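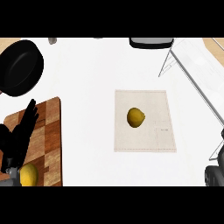 I went to the open afternoon at Brernik on Monday, mainly to see the two-armed kitchen bench they have been building in simulation. I write control software for packing lines, so most of what follows concerns timing, contact and logging. Readers who come here for the canal posts can skip this one.

Brernik occupies the upper floor of a former printworks. The demonstration room has 14 chairs, a projector and a workstation under a desk, and the workstation was louder than the speaker for the first few minutes. Oluf Eskildsen gave the introduction. Thu Triệu, who wrote most of the task code, ran the software and took the questions.

The task is called Golta. In its basic form it is pick and place: a lemon has to end up on a placemat. The bench has two arms with jointed, fingered hands, one working from each side, and the scene includes a frying pan, a chequered wooden cutting board and a large transparent rack. The rack is there as an obstacle. Triệu said clear panels had been requested by the people working on perception, who wanted edges that are hard to find against a white table.

Everything we saw ran in the simulator. There is a physical bench in the next room, but it was switched off for rewiring and the door stayed shut.

The controller has two layers. The upper one, Flillitz, chooses which arm acts and where the object should go. The lower one turns this into joint targets and keeps the arms apart. Flillitz does not know about individual fingers. It asks for a grasp of a certain width from a certain direction, and the hand controller closes until the contact forces pass a threshold. I asked what happens if one finger makes contact well before the others. The early finger goes compliant and waits. If the rest have not arrived within 2 seconds, the grasp is dropped and the arm backs off along its approach path.

That timeout is fixed, and I thought it rather long. On a packing line a pause of that length is a stoppage. Eskildsen's answer was that the bench is for collecting varied attempts, including poor ones, and speed is not scored at present. Fair enough, though I would still want the value exposed as a setting. At the moment it is a constant in the source.

A lemon is an awkward test object, more so than I had expected. It is nearly symmetrical about its long axis, so the pose estimate can spin about that axis without anything looking wrong, and it rolls. The contact model gives it a rolling resistance that Triệu tuned by hand against a real lemon and a tilted tray. She was frank that the tuning holds for one lemon. The placemat is modelled as a thin rigid body with high friction — no cloth simulation at all. It therefore cannot ruck up under a finger, and any policy trained here will have learned nothing about that.

The current data set stands at 2,043 episodes. Each is stored with joint positions, commanded targets, contact forces and rendered views. I looked at the log format over Triệu's shoulder. Timestamps come from the simulation clock only, with no wall-clock field, so you cannot recover how long the planner took to respond. She has a ticket open for it, number 116, and it has been open since January.

We then had a session of changing things from the keyboard. Somebody asked for lower friction on the cutting board. Somebody else asked for the camera to be moved and was told it could be, but that the stored views all use the same position, so the change would be of no use to the trained model. I asked for a heavier lemon. The mass can be edited while the simulator is paused, but the grip threshold is not scaled to match, and it has to be altered in a separate file.

A visitor from Thái wanted to know whether the same task code would drive their own arms. In principle yes, if the hand controller is rewritten. Triệu estimated a fortnight for somebody who already knows the hardware. I would allow longer, going by the state of the comments in that file.

Tea was in the corridor. I had to leave at half past four for the train, before the discussion of the physical bench, so I have no notes on calibration. Eskildsen has promised to send the slides. I also asked for a small sample of the logs, and if they arrive I will plot the contact forces from the dropped grasps and post them with the script.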